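ok thread about laundry bc I have been doing other people's laundry for 18 years and I have Opinions

ran the wash and fold on Zapata until last spring, now I'm at the Osbridge one, bigger machines, worse parking

1/ you are using too much soap. I know you think you aren't. two tablespoons for a normal load. the cap is not a serving size, fill it to the first line and even that's a lot

2/ if your towels smell when they get damp again it's old soap stuck in there. run them hot with NO soap and a cup of white vinegar. then again with nothing. skip the softener forever, it coats them and they stop soaking anything up

3/ black clothes. ok this is the big one, I get asked every single day

they go gray from rubbing more than from the water. inside out. cold. shortest cycle that'll do the job. zip the zippers, a hoodie zipper will chew up a black tee in one wash

4/ dont put black stuff in with towels. ever. you'll be picking lint until November

5/ dryer on low, take them out a little early and hang them the rest of the way. high heat is what kills the stretch in leggings and then the knees go baggy and ppl blame the leggings
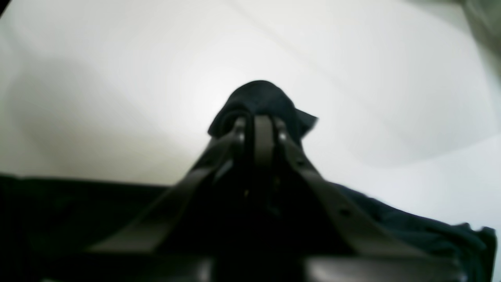
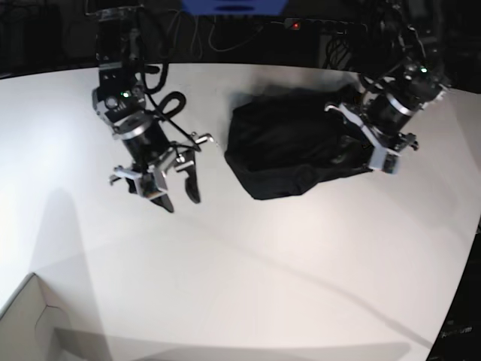 6/ folding black tees: do it on something light. you can see the lint, you can see the hem, you can find the little white deodorant marks before they go in a drawer for a month

7/ deodorant marks come off with a dry sock. just rub. no water, water makes it a paste

8/ someone asked about Zullby sheets (the detergent ones you tear). fine for light stuff. didn't love them in cold water, I kept finding little bits stuck on cuffs. tear it up small and put it in before the clothes if you're going to use them

9/ the Potenance stain stick, yes, I do like it, no I don't get paid. works on collars. did nothing for turmeric but nothing does anything for turmeric. sunlight maybe. hang it in the window and wait

10/ Elsie Harawira trained me, she could do a fitted sheet in the air without putting it down and I still cant. what she taught me for the rest of us: tuck the corners into each other, all four, lay it flat, fold in the sides, then treat it like a regular rectangle. it will be lumpy. put the lumpy side down

11/ check pockets. I've kept a jar. 51 dollars in coins last year, a wedding ring (returned!!), so so many lip balms. one lip balm in a hot dryer will ruin the entire load, those grease spots set and then you're scrubbing with dish soap for an hour

12/ dish soap is also the answer for salad dressing, pizza, bike chain. put it on DRY, let it sit 10 min, then wash. look at the spot before it goes in the dryer, if its still there wash it again

13/ clean your lint trap yes but also pull the machine out once in a while and clean the hose behind it. mine at home was taking almost 2 hours to dry jeans. new vent hose, normal again. I had been pricing dryers at 400 bucks like a fool

14/ wool: sink, cool water, drop of shampoo, squish dont wring. roll it in a towel and stand on the towel. dry it flat. if you already shrunk it, soak in hair conditioner and stretch it gently, you may get a size back. may

getting a lot of "what about white sneakers" so: laces out, laces in a mesh bag, shoes by hand with an old toothbrush. not the machine pls, the glue lets go

have to go flip a load, will do comforters tonite if I'm still awake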